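Meltora Tasting Notes – read me first

Hi! I'm Elvira Cabrera, and this is my ever-growing pile of notes on iced tea and cold brew. There are 530 entries in the main file, one per glass, and I drank every one of them (with some help from my sister in September).

Each row has the drink, the place I had it, steep time in hours, sugar in grams, and a score from 1 to 6. A 6 means I went back for a second glass. Blank sugar means I forgot to ask, sorry!
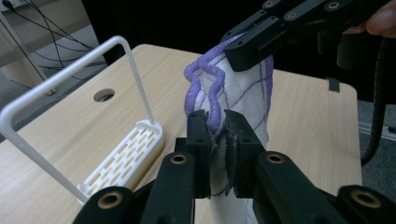 Scores from the Hrubý tea room run high, partly because I love their lemon syrup – take those with a grain of salt. Another 70 rows came over from my old Koltix spreadsheet, where steep times were rounded to the nearest hour.

Glass size is always 300 ml unless the notes column says otherwise.

Files:
glasses.csv – the main table
places.csv – cafes and their towns
old_koltix.csv – the older rows, untouched

Use it for whatever you like, just mention Meltora somewhere. Found a typo? Open an issue and I'll fix it, usually after my morning glass.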